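The Unmade Bed: What Students Mean by a Tidy Bedroom

Project report, Domestic Environments module
Friday, April 21, 2023

Background

Our group set out to study bed-making, a subject that sounded easy when we chose it and has been defended at two family dinners since. The question was simple enough. When people say they have made the bed, what have they done to it?

We sent a short questionnaire to 200 students living in shared houses and flats in the Keskin and Prurkunov halls area. It asked how they made their beds, how often, and what they would be embarrassed for a visitor to see. Free-text answers were limited to 800 characters, a limit that several people regarded as a challenge. One used all of it on the correct orientation of duvet poppers.

The tutor's comment on our proposal was "Is this a real problem?" We have taken this as encouragement.

Method

Alongside the questionnaire we looked at bedrooms. We agreed in advance on five things to record for each one: the duvet, the pillows, the sheet, whatever stood beside the bed, and what else the room was being asked to do. The last was added after our pilot week, when we noticed that very few student bedrooms are only bedrooms.

We used a marking scheme borrowed from the Pralteo housekeeping handbook, which awards points for smoothness, symmetry and corners. It was written for guest houses. Applied to students it produced a great many zeros, so we rewrote it to give credit for effort – a pillow at the correct end of the bed now scores something.
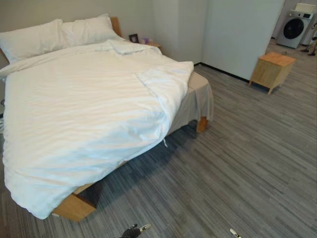
Room notes: the double bed

Duvet: on the bed, and covering most of it, so full marks for coverage. Smoothness is another matter. It is creased all over, with one corner folded back and the foot end hanging nearly to the floor. Under the Pralteo scheme this is a fail. Under ours it is a respectable middle score.

Pillows: two, both white and both at the head. No deductions.

Sheet: a beige fitted sheet that has gone baggy down one side of the mattress. The word "fitted" caused some argument in our group. Questionnaire answers suggest that people blame the sheet for this, then the mattress, then the manufacturer, and only rarely the person who put it on. We tried the Dristness method (opposite corners first, then the other two) on our own beds and found it helped, although it takes longer and requires a certain amount of crawling.

Beside the bed: a small wooden nightstand with a little dark picture frame. Nightstands did well in the study generally. Most people told us theirs was the one surface they kept under control, chiefly by having a very small one.

Other uses of the room: there is a front-loading washing machine in the far corner, past the tall white panel, with a box-like object on top. We had not allowed for laundry equipment in the marking scheme. After discussion we scored it as neutral. A washing machine within walking distance of the bed ought to be good news for the bedding, but we had no column for good news.

Findings so far

The main result is that "made" covers a wide range. For some people it means corners and a smoothed top. For a larger number it means the duvet has been pulled in the general direction of the pillows. Hardly anyone mentioned the sheet unless asked, and several then went off to check theirs.

Colour matters more than we expected. White duvets were judged more harshly than patterned ones in our own scoring, as every crease shows. We have not corrected for this and probably should.

Still to do

We plan to repeat the room visits in August, when the lighter duvets come out, and to add a column for appliances. The marking scheme also needs a proper definition of "rumpled", on which the group remains divided.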